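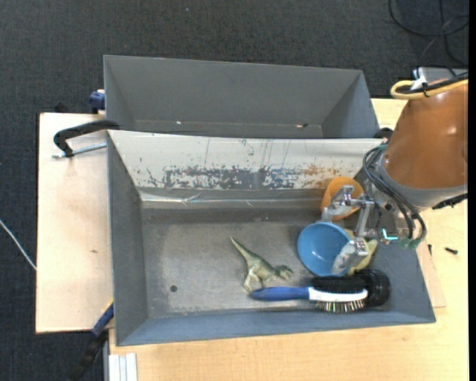 Gray bin with the scuffed inside wall, orange cup and all.

So the drysuit is back from repair, and I am broke again! New neck seal, new left wrist seal, and a zipper that now closes without me swearing at it. I'd been nursing that zipper along with wax since spring and it finally let go at Hirholm, seven feet down, on what was meant to be an easy shore dive. If you've never had November water run down your spine, I can't recommend it. Juwita laughed so hard she had to take her regulator out once we'd surfaced.

The repair place in Nusville quoted me $200 and I was all ready to haggle, but then they showed me the zipper teeth under the lamp and I shut up and paid. They also found two pinholes in the right knee (from kneeling on barnacles, which I will keep doing, sorry).

Anyway, first dive with it was the old Gunawan pier. We got in just after eight in the morning, me and Juwita and Wagner, with Larasati minding the flag from shore and eating all the banana bread. Visibility was maybe a car length on top and then it opened up lovely below the second row of pilings. Maximum depth 53 feet, and I stayed dry the whole way – well, dry apart from my right cuff, and that was me rushing.

Wagner has talked me into trying thicker undergarments and four more pounds of lead to go with them, and I hated it for the first ten minutes. I felt like a sofa. Then I got the air moved around properly, stopped kicking up the bottom, and found the little octopus that Larasati swears lives in the third piling. It does! Or one does. It had a crab and no interest in us at all.

This was dive 500 for Wagner, by the way, and he didn't mention it until we were rinsing gear. No cake, no silly hat, nothing. Juwita is furious and is planning something for 501.

Next up is the wall at Plivareck if the wind drops. I still need to borrow a second light, my backup has started flickering and I don't trust it any more. Cempaka, if you're reading, I'm looking at you and that nice shiny one you never use.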